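Features | Home & Craft | Long Reads

Search this site... Go

The Glorious Comeback of the Kitchen Table Repair Night

On the second floor of a former shoe store in Vasulard, there is a night every month when people show up with things that stopped working years ago. Toasters, music boxes, a mantel clock wrapped in a bath towel, a lamp shaped like a heron (I want that lamp!). They sit down next to strangers, find a screwdriver, and start opening things up.

I went for one evening in July and have been back so many times that I now have my own mug.

The group calls itself Dredalness, a word taken from a misprinted flyer that stuck. It began with 2 folding tables and a box of donated fuses. Its logbook now lists 2777 objects, each with a line or two in pencil. My favorite entry reads, in full, "Accordion. Mouse nest. Sounds better without."

What I love most is how slow it all is. You might spend 60 minutes getting one stubborn screw out of a radio, and the whole table cheers when it drops into the dish. Kids get handed the fiddly jobs because their fingers fit, and they take them very seriously. 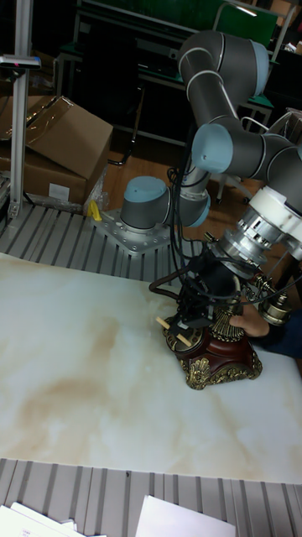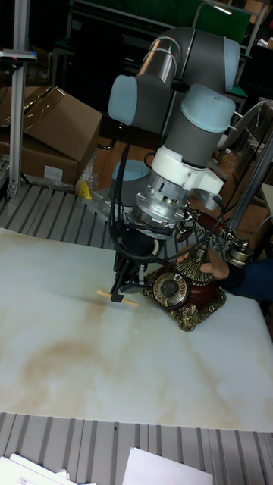
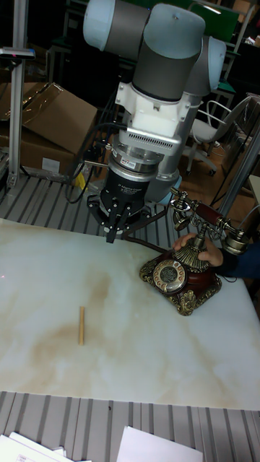

Page last changed: Mar 13, 2026

Old telephones have a following all their own. The regulars will talk for an entire evening about dials, and how the spring inside decides whether a number feels crisp or mushy under your finger. One woman brought in a wall set from her grandmother's bakery, and when the bell finally rang, the sewing machine crowd on the far side of the room stopped to clap.

Parts are the hard bit. Mac an tSaoi, the hardware store down the hill, keeps a drawer of odd springs and washers for the group and charges by the handful. For anything stranger there is the Brutix catalog, a fat paper thing with 315 pages of knobs, belts and feet for appliances. People read it on the bus. I've read it in bed.

Plenty of things go home still broken, and the mood hardly dips. My own hair dryer has been in three times - it hums now, where before it did nothing at all - and I'm told the next step is a new switch. Bring a towel to work on, a jar for the screws, and something you've been meaning to throw out. There's soup at the back.

Contact the editors | © Vasulard Quarterly | Back to top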